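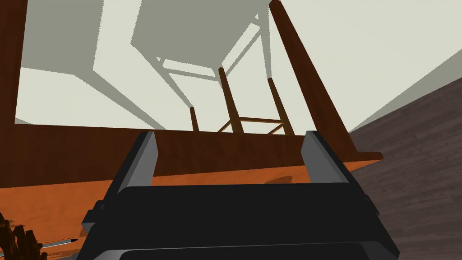
Chapter 4
Masonry Walls: Units, Bonds, and Joints

4.1 Introduction

A masonry wall is an assembly of small units set in mortar. Its strength depends on the units, the mortar, and the pattern in which the units are laid. Chapter 3 treated the units alone. This chapter treats the wall as a whole and gives the methods used to lay it out, check it, and estimate its load capacity.

Compressive strength is found by test. A small stack of units, called a prism, is built with the job mortar and loaded to failure. In the Vanberg warehouse problem at the end of the chapter, the prism strength is given as 4,000 psi. The net area of the wall must be known before this value can be used.
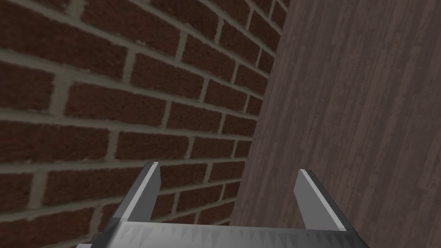 Bond is the arrangement of units in successive courses. In stack bond the vertical joints line up from course to course, and a load applied at one point spreads very little. In running bond each course is offset from the one below. The offset in the red brick wall shown is half a brick, so every vertical joint falls at the middle of the brick beneath it. The mortar joints in that wall are thick, and thick joints generally lower the strength of the wall when unit and mortar are held constant.

4.2 Terms Used in This Chapter

Bed joint: the horizontal layer of mortar on which a unit is laid.
Head joint: the vertical layer of mortar between the ends of two units.
Course: one horizontal row of units.
Wythe: a vertical section of wall one unit thick.

Problems 10 and 12 require the definition of net area given in Section 4.3.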